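5 min read

We use cookies to keep you logged in and to remember your open tickets. By continuing to browse you accept this.

Ticket: Hum in right channel, Lallico phono preamp with Engelhardt turntable
Ticket number: 704
Opened by: Finn Gerlach
Handled by: Malte Stöcker, Jultance support
Status: Solved

Finn Gerlach, first post

G'day all. I've got a hum in the right speaker and it's driving me up the wall, so I'm starting a ticket and I'll keep adding to it as I try things. Sorry in advance, I do go on a bit.

The gear: an Engelhardt belt-drive turntable I've had for years (bought second-hand, lovely thing), the Lallico preamp you lot sold me in May, and an old integrated amp in the lounge room. Load switch on the back of the Lallico is set to 47k for a moving magnet cartridge, gain on the lower setting. Speakers are fine with everything else, and the CD player and the telly are both dead quiet through the same amp.

The hum is a low, steady mains sort of hum. It gets louder when I turn the volume up, so it's coming in before the amp. It's only on the right side. And it comes and goes! Some evenings I get a whole record in without it, then I flip to side two and there it is. Sometimes there's a crackle for up to 5 seconds and then the hum settles in and stays.

Tried so far:
– Tightened the ground wire on the preamp. It was already tight. No change.
– Moved the preamp's plug pack to a different power board. No change.
– Turned off the dimmer in the hallway. That got rid of a faint buzz I hadn't even noticed, which was nice, but the hum's still there.

Malte Stöcker, Jultance support

Hi Finn, thanks for all the detail. One-sided and intermittent sounds like a lead or a connector to me. Please swap left and right at the preamp INPUT only, with the amp turned right down while you do it, and tell us which speaker hums. Then put those back and swap at the preamp OUTPUT. Write down both results.

Also, are the turntable leads captive or do they unplug at the deck?

Malte

Finn Gerlach

Righto, did it tonight. Of course it took me half an hour to get the hum to show up at all. I put on a record, sat there, nothing. Got up to make a cuppa, walked past the shelf and there it was.

Input swapped: hum moves to the LEFT speaker.
Input back to normal, output swapped: hum moves to the left as well.

So if I've got my head round it, that means it's before the preamp, and the Lallico is off the hook. I'm a bit embarrassed that I put its name in the title of the ticket. Can that be changed?

Leads unplug at the deck. They're the ones that came with it, grey, fairly stiff, quite old.

Malte Stöcker, Jultance support

You've got it right, and no worries about the title, we'll leave it so the search can find it. It's the cartridge, the headshell wires, the tonearm wiring or the leads. Do the easy ones first. Clean the four cartridge pins (gently, one wire at a time, tweezers and patience), then try any other pair of shielded leads between the deck and the preamp.

I'm interested in "walked past the shelf". Does it happen when you push on the shelf?

Malte

Finn Gerlach

Pins cleaned. I hated every second of that, those little clips are tiny and my eyes aren't what they were. No difference, but at least the colours are all on the right pins, which I'd quietly been worried about.

Then I pushed on the shelf. Well! Leaning on the back right corner brings the hum on, and letting go mostly takes it away. I can play it like an instrument.

I borrowed a pair of leads from the CD player and ran them loose over the FRONT of the shelf, looking ridiculous, and got three records in without a peep. Leaned on the corner, jumped on the floorboards, nothing. So it's the grey leads, or where they run.

Malte Stöcker, Jultance support

Very good. Before you buy new ones, follow the old leads by hand along their full length and feel for a flat spot. Check where they go under or behind anything heavy.

Malte

Finn Gerlach

Found it. The deck sits on a slab that I put on two timber battens when we moved here, to get it level (the lounge floor slopes toward the window). I'd run the leads out the back, under the slab, and the right one had crept under the rear batten. All that weight was sitting on one skinny grey lead. It's squashed nearly flat and the outer has split, and when I bend it there you can see the shield has gone to whiskers.

So, new leads. I rang Ilholm in town and they had a shielded pair in the right length behind the counter. Picked them up at 3 in the arvo and had them in before tea.
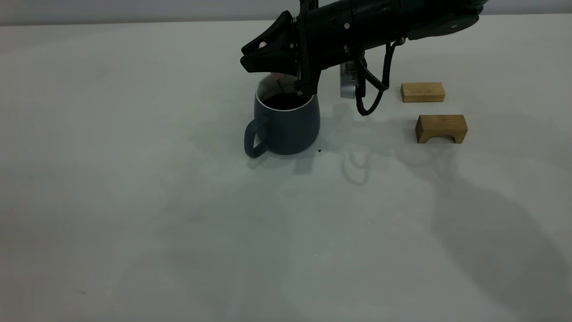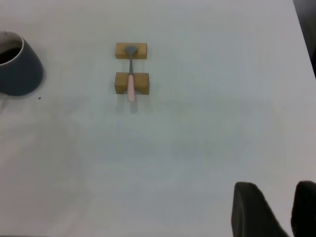

The new leads would've gone exactly the same way as the old ones if I'd just shoved them back under the slab, so the rear batten had to change. I thought about taping them out of the way, but tape lets go in summer and I know I'd forget to check it. What I did in the end was cut a half-round notch in the bottom edge of the batten, the same sort of shape as the one in the lower wooden block with the spoon going through it, so the leads pass underneath and the timber carries the weight on either side. I drilled the hole first with the batten clamped to a bit of scrap and then sawed along the middle, which left me a clean curve to sand. Make it bigger than you reckon you need. You want the leads to slide when you tug them, and mine were still a snug fit the first go, so back out to the shed I went with some sandpaper round a dowel.

I also put the mains cord for the deck out the other side so it isn't lying next to the signal leads any more. Don't know if that made a difference on its own as I did it all at once (yes, I know, one change at a time, Malte).

Played records all evening. Leaned on every corner of the shelf. Volume up to where I'd normally never have it, and all I get is a bit of hiss from the preamp with the stylus up, same on both sides.

Malte Stöcker, Jultance support

Lovely. A bit of hiss at that volume is normal for this preamp at either gain setting. Please throw the old leads out so they don't end up on something else – it happens a lot. I'll mark this as solved, and you can reply here if the hum returns.

Malte

Finn Gerlach

In the bin already. Well, the left one is still in the drawer. I'll go and get it.

Contact | Privacy | © Jultance | Back to top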